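The Common Room: your questions, my answers

I look after bookings and odd jobs for the common room at Urdale, and I get asked the same handful of things over and over, so I've put them on one page. If yours isn't covered, catch me or Nélida Saavedra by the kettle.

Can we use the telly for a film night?

Yes, please do! It's the flat screen on the black stand with the shelf, over by the mural with the green hill and the little house. Put your name in the book first, and switch it off at the end.
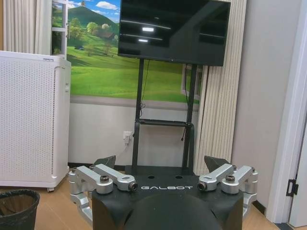 Urdale Residents' Social Club – Rooms and Bookings

Can I move the stand?

You can, but get a second pair of hands and go slowly. Look out for the cables down the posts as well, they hang a bit and I've caught my sleeve in them more than once. I keep meaning to buy some clips (Homside do a bag of 40, which ought to see me out).

Where is the mural meant to be?

Everybody asks! I've heard Wales, I've heard Austria, and Mr Kratochvíl swears it's the road to his gran's. I just like the trees. Please don't stick posters on it, the tape marks are a pain to get off.

How many people can come?

The limit is 100 standing, fewer if you want tables out. For a quiz I'd stop well short of that or you'll never hear the questions.

What about the tall white unit with all the little holes in the front?

Leave the holey panel clear, please, so no coats over it and no chairs shoved up against it. A damp duster does the front nicely, though it takes longer than you'd think with all those holes. 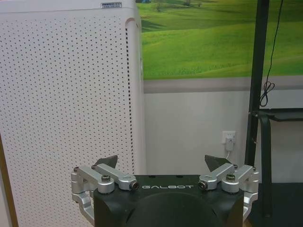
The same goes for the walls, really. If you scuff the paint, just tell me and I'll touch it up, I've a tin put by and I won't be cross.

What time do we have to be out?

Half past ten, with the chairs back where you found them. The door code changes every December, so ask me for the new one.

Last updated: December

Comments

Gleice Sampaio: Is it all right to bring our own speakers for the film?

Reply: Course it is, just keep it down after nine!

Merura fan: It's definitely Wales.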